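Equipment Plan and Budget for a Two-Handed Shopping Robot
Project report, final version, May
Robotics and Automation option, Badurport

1. Purpose

The Runora project is planning a mobile robot that can collect groceries from a list and place them in a standard store cart. Our part of the project was the equipment plan. No hardware has been ordered. The report sets out what the tasks require, what the lab should buy, what it should borrow or build, and in what order.

2. Budget limits

The department allowed $673 for small equipment. The mobile base and both arms are already in the lab and are not charged to us. The allowance has to cover grippers, wrist cameras, mounting parts and practice goods. Shipping is included in the total. Anything bought after the first order has to come out of the reserve.

3. Options considered

Option A was a pair of Skoro parallel grippers with flat rubber pads. These fit the existing wrist plates and need no new wiring. Their weak point is the opening, which takes narrow bottles and small jars but not wide tubs.

Option B was a single Tawhiri three-finger hand. It has a wider grasp and handles round objects well, but one hand would have used the whole allowance and left the second arm without a tool. The control software would also have to be rewritten.

Option C was to print our own fingers and drive them with hobby servos. The parts are cheap. The labor is not, and the lab printer is booked for most of the term.

We recommend Option A, with printed finger extensions to widen the opening. The extensions are a small print job and can be replaced when they wear out.

4. Proposed spending

Grippers, pair, with cables: $430
Wrist cameras, two: $120
Mounting plates and fasteners: $38
Practice goods: $25
Reserve: $60
Total: $673

The reserve is small. If the cameras go up in price before the order is placed, we would buy one camera first and delay the other - the left arm can run its early tests without one.

5. Task requirements

We sorted the work into shelf picking and cart loading. Shelf picking calls for a grip from above and a support from the side or below, often with other jars close by. Cart loading calls for reach over the rim and down into the basket, with control of tilt. Both were treated as two-handed tasks, and this is the main reason a single expensive hand was ruled out.

Shelf picking and cart loading: 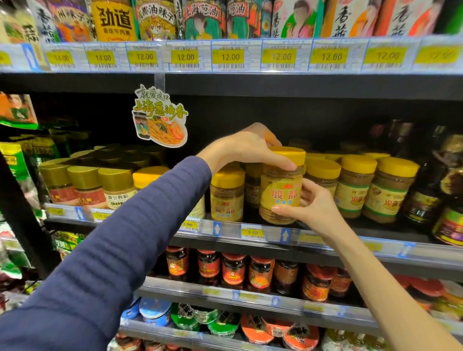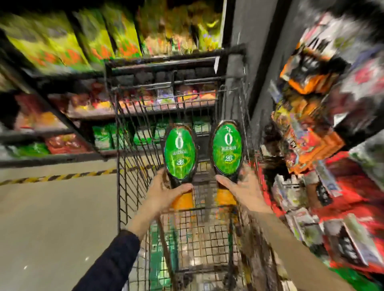
Reach was the requirement we changed most often. Our first draft assumed a fixed column height, and this would have kept the grippers from getting to the bottom of a deep basket. The plan now uses the lift on the existing base, set 20 cm lower for loading. No purchase is needed for this, but the cable runs have to be longer, and the cable line in the gripper quote was updated to match.

6. Order of purchase

The grippers should be ordered first. The supplier quotes a lead time of 3 weeks, and the finger extensions cannot be finished until the pads have been measured. Cameras and plates can follow in one order. Practice goods should be bought last, in plastic containers where possible - broken glass in the lab means a stopped session and a report form.

7. Open items

The warranty terms on the gripper pads are still unclear. We also need a decision on whether the cart is bought or borrowed. It is not in the table in section 4, and a new one would not fit inside the reserve.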